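Robot Learning, Unit 4: Collecting demonstrations in simulation
Notes to go with the practical, October 2018

I said last time that the network is the easy bit, and a few of you looked doubtful, so we're spending this whole unit on the examples it learns from. Everything here uses the Kavstead kitchen, the same one you opened in Unit 3. If yours still loads with the old gripper, fetch the current files from the Mostden server before you start.

A demonstration, for our purposes, is one complete go at a task: the camera views, the joint angles, the gripper command and a line of text saying what the task was. You drive, the recorder writes it all down. Please type the task line before you press record (I have spent whole evenings guessing what people meant by "thing 2").

Every episode stores a wrist view and at least one room view. They do quite different jobs, and you'll want to look at both before you decide an episode is worth keeping.

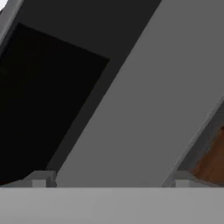 Now, how many do you need? My own set for the Charpentier exercise had 2845 attempts in it, and I trained the first version on just 1000 of them. It did perfectly well on starting positions it had met before and fell to bits on the rest. Adding more of the same hardly helped! What did help was 130 new episodes where I began from awkward places on purpose – arm too low, arm turned away, object near the back of the worktop. So spread your starts out early. It's dull, I know, but it's far less dull than collecting the whole lot again.

A word about pauses. When you stop to think, the recorder doesn't, and you end up with a long run of steps in which the right action is apparently to do nothing. The learner picks this up beautifully and then sits there. Trim the still stretches at the beginning and end, and if you froze for ages in the middle, throw the episode away and drive it again.

Mistakes are another matter. If you miss a grasp, back off and get it the second time, keep it! Those recoveries are gold. What I don't want is a failed attempt labelled as a success, and I found 61 of those in last January's hand-ins, so do check the end of each one yourself and don't trust the automatic flag.
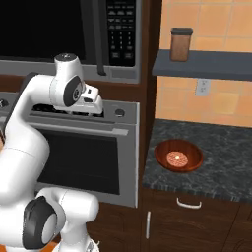 Choosing where to put the room camera takes more thought than people give it. You want the gripper and its surroundings in view together, and in a kitchen the arm is very good at getting in its own way. With the gripper over the cooktop grate, for instance, the arm covers part of the oven window and the grate itself is mostly hidden, while the bowl on the worktop to the right stays in plain sight. That's a fine angle if your task is about the bowl and a poor one if you need to know exactly what is on the hob. Move the camera, try the full reach of the task slowly, then fix it and leave it alone for the whole batch.

For the practical, pick one task from the Nesstead list and collect your own small set. Hand in the episodes, the task lines and half a page on how you varied the starts. Tell me what you threw out as well, and why – I read that part first.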